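Why Does Your Heart Beat Faster When You Run?

Kids' Fitness Pages
May 30, 2026

Run across a playground and stop. Put your hand flat on the middle of your chest. You can probably feel a thump, thump, thump that you didn't notice when you were sitting down. Your breathing is quicker too, and your face may feel warm.

All of these changes happen without you having to think about them. This page explains what your body is doing.

What your heart does all day

Your heart is a muscle. It sits in your chest, a little to the left of the middle, and it is close to the size of your fist. Its job is to push blood around your body through tubes called blood vessels.

The heart has two sides. The right side sends blood to your lungs, where the blood picks up oxygen from the air you breathe in. The left side sends that blood out to the rest of you: your brain, your stomach, your toes, everything. Then the blood comes back and goes around again.

Each time the heart squeezes, that is one heartbeat.

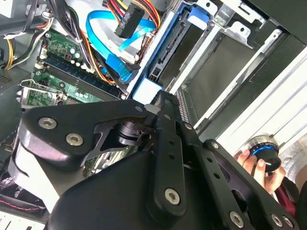
A hand holding a small round object with a blue ring of light.

What muscles need

Your leg muscles need energy to move. They get it from the food you have eaten, and they use oxygen to turn that food into energy. When you are sitting on the couch, your legs need only a little oxygen. When you run, they need a lot more.

The oxygen travels in your blood. To get more oxygen to your legs, your heart has to move more blood every minute. It does this in two ways. It beats more often, and it pushes out more blood with each beat.

Muscles also make waste when they work. One kind is a gas called carbon dioxide. Your blood carries it back to your lungs and you breathe it out. A big reason you breathe hard during a run is that your body is getting rid of this gas.

Who tells the heart to speed up?

Your brain does. The lower part of the brain, called the brain stem, keeps track of things like your breathing and your heart rate. When you start to run, it sends signals along your nerves to your heart, telling it to go faster. Your body also releases a chemical called adrenaline, which has the same effect.

Sometimes your heart speeds up before you have taken a step. If you have ever stood at a starting line and felt your chest pounding, that was adrenaline. It can happen before a spelling test, too.
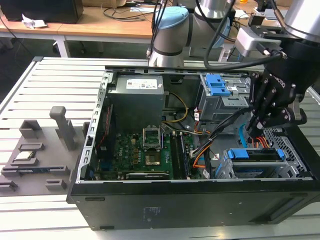
Ismael Moura

How to find your pulse

Your pulse is the small bump you can feel in a blood vessel each time your heart beats. One good place to find it is your wrist.

Turn one hand so the palm faces up. Put the first two fingers of your other hand on your wrist, just below the base of the thumb. Press gently. Don't use your thumb to feel for it. Your thumb has a pulse of its own and you might count that one by mistake.

If you can't find anything, move your fingers a little and wait. Some people find it easier to feel the pulse on the side of the neck. Press lightly there, and only on one side.

Try it yourself

You will need a clock or watch that shows seconds, a pencil and some paper.

Sit still for a few minutes. Find your pulse and count the beats for 30 seconds. Multiply that number by 2. This is your resting heart rate, in beats per minute. Write it down.

Now jog in place or run around outside for a minute or two. Stop, find your pulse right away, and count for 30 seconds again. Multiply by 2 and write it down.

Sit and rest, then measure once more. Is the number closer to the first one or the second one?

Your numbers may not match your friend's. Children usually have faster heart rates than adults, and people of the same age can be different from each other. A heart rate also changes with how well you slept, how hot the day is, and whether you are excited or nervous.

Why it slows down again

When you stop running, your muscles need less oxygen. Your heart doesn't drop back to its resting speed at once, though. It keeps beating faster for a while so that your blood can finish bringing oxygen and carrying off waste and heat.

Walking for a few minutes after a run is a gentle way to let your body settle. Runners call it a cool-down.

What happens if you run often?

A muscle that gets regular exercise becomes stronger, and the heart is a muscle. A stronger heart can push out more blood with each squeeze. It may not need to beat as often when you are resting. Grown-ups who have run for many years often have slow resting heart rates.

You don't have to run far. The path around Travon Park is 2,434 feet long, which is less than half a mile, and one easy lap is plenty for a beginner. Tag, soccer, jumping rope and swimming all make your heart work harder as well.

When to stop

Breathing hard and feeling your heart beat fast are normal when you run. Stop and tell an adult right away if your chest hurts, if you feel dizzy or sick, or if it is very hard to breathe. If you have asthma or a heart condition, ask your doctor or a parent what kinds of exercise are right for you.

Words to know

Adrenaline: a chemical your body makes when you are active, excited or scared.

Blood vessel: a tube that carries blood through the body.

Oxygen: a gas in the air that your body needs.

Pulse: the beat you can feel in a blood vessel as the heart pumps.

Resting heart rate: how many times your heart beats in a minute when you are sitting still.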